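Print this page | E-mail this page

Yorath Hand-Held Gripper Evaluation Service

Mekolwood offers a comparative evaluation service for hand-held two-finger grippers, intended for laboratories and integrators that must settle on a finger and pad arrangement before committing to a full arm. The service is carried out in furnished rooms, on ordinary household surfaces and with ordinary household goods. Bench fixtures are available on request.

Small, flexible articles form the core of the standard program. Bracelets, chains and watch straps shift when touched, and they show differences in pad texture and closing behavior that rigid blocks conceal.

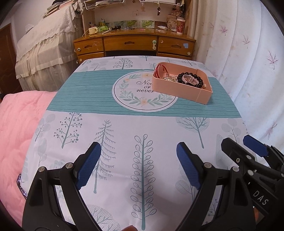

Each gripper submitted is put through 30 articles in a fixed order, by the same operator, with the Enside recording package running throughout. Customers may substitute their own articles for up to a third of the set. Pads are inspected at the start of every session and replaced after 200 closures, or earlier where the surface shows wear.

Results are delivered as a written report with the synchronized recordings. The report covers approach angle, pad contact, slippage and release. It does not rank products — customers have differing requirements, and a single score has seldom served them well. 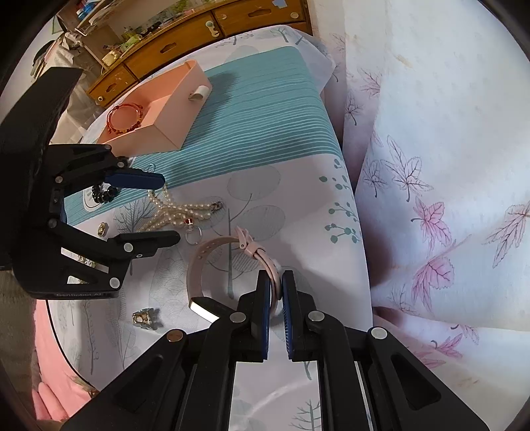 Two grippers may be assessed side by side under the Pledik option, which adds a second operator and a shared time base. Customers selecting this option should supply both tools with matching firmware and at least one spare set of pads. Mounting hardware is returned with the tools.

Catalog number: 319
Maximum closures per booking: 2000
Bookings for the next session close at the end of February.

Technical inquiries should be addressed to Selvaraj Pramanik, Evaluation Services.

Filed under: Grippers & End Effectors > Testing Services

Comments (3)

tmk_lab
Does the fixed order apply to the Pledik option as well, or can the two operators work from different lists?

Mekolwood Evaluation Services
The same order applies to both operators. Separate lists can be quoted as two single bookings.

R. in controls
We used the single booking last year. Slippage section was useful, would have liked the raw files in a second format.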